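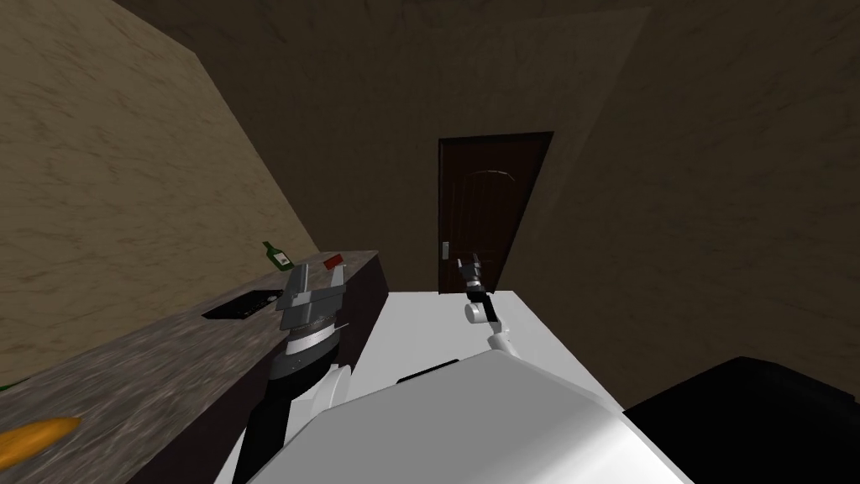
Unit 6: Interior Doors -- Heat, Moisture and Movement

A solid wood panel door is a frame-and-panel assembly. The frame consists of two stiles (the vertical members) and two or more rails (the horizontal members), joined at the corners with mortise and tenon or with dowels. The panels sit in grooves cut into the inside edges of the frame and are not glued. Wood moves very little along the grain and much more across it, so a wide panel glued into its frame will split or push the joints open. The raised panel door with the arched top panel is the harder case for the shop: the top rail has to be cut to the curve on its lower edge, the panel has to follow the same curve, and the groove must be deep enough for the panel to move without showing a gap at the crown of the arch. A dark reddish-brown finish makes a gap easier to see if the panel was finished after assembly, as the uncoated strip comes out of the groove in the dry season. Panels are finished before the door is glued up.

Home | Syllabus | Units | Problem Sets | Contact

Last updated: 16 June 2020

6.1 Moisture content

Moisture content (MC) is the weight of water in the wood divided by the oven-dry weight of the wood, given as a percent. Below the fiber saturation point the wood shrinks as it loses water and swells as it gains it. Above that point there is no useful change in size. We take fiber saturation as 30 percent for all problems in this course.

Wood left in steady air will settle at the equilibrium moisture content (EMC) for that temperature and relative humidity. Indoor EMC is lowest at the end of the heating season, in most of our region in March, and highest in late summer. A door fitted tight in March will bind in summer. A door fitted in summer with a normal gap will look loose by the end of winter.

6.2 Computing the movement

For small changes use

change in width = W x (MC1 - MC2) x S / 30

where W is the starting width, S is the total shrinkage from green to oven-dry as a decimal, and the two MC values are in percent. S depends on species and on how the board was sawn. Flat-sawn stock moves along its width at the tangential rate, quarter-sawn stock at the radial rate. The tangential rate is often close to twice the radial rate, but use the table and not the rule of thumb.

Worked case. A door is 800 mm wide. Only the stiles and the panel move across the width; the rails run with their grain along the width and hold the overall dimension nearly fixed. The movement of the door as a whole is therefore the movement of the two stiles. The panel moves inside its groove and does not add to the total. Students lose points every year by entering W = 800 in the formula. That answer applies to a plank door with no frame.

6.3 Clearance

Clearance is set at three places: hinge side, latch side, and head. The gap at the floor is set by the floor covering and by return air, and is treated in Unit 8. Height may be left out of the movement calculation. For a door 2000 mm tall the lengthwise change over a normal indoor range is smaller than the error in hanging it.

The latch side carries nearly all of the adjustment. Bevel the latch edge toward the stop so that the leading corner clears the jamb. When planing a door that binds, first check the hinges. A loose top hinge drops the latch side and gives the same symptom as swelling, but the rub mark is confined to the upper corner. Swelling gives a mark along most of the edge.

6.4 Finish and the end grain

A finish slows moisture exchange. It does not stop it. The Skirora test doors were coated on both faces but left bare at the top and bottom edges, and took up moisture mainly through the end grain of the stiles. The second set, the Teltik doors, had all six surfaces sealed and lagged well behind the room air. In the Hoarau set one face had two coats and the other had one. These doors cupped. Unequal coating is the most common cause of a door that was flat in the shop and will not meet its stop on site.

Two points from the test notes:

-- Seal the hinge mortises and the lock bore before the hardware goes in.
-- Refinish both faces or neither.

6.5 Storage on site

Doors should not be delivered until plaster and concrete work is dry. Stack them flat on three level bearers, off the slab, with a cover that lets air through. Plastic film laid tight over the stack traps moisture at the top door. Relative humidity of 84 percent in a newly plastered room is enough to undo kiln drying within weeks.

Reading for next meeting: Unit 7, hinges and hinge loads. Bring the shrinkage table.

Previous | Next | Back to top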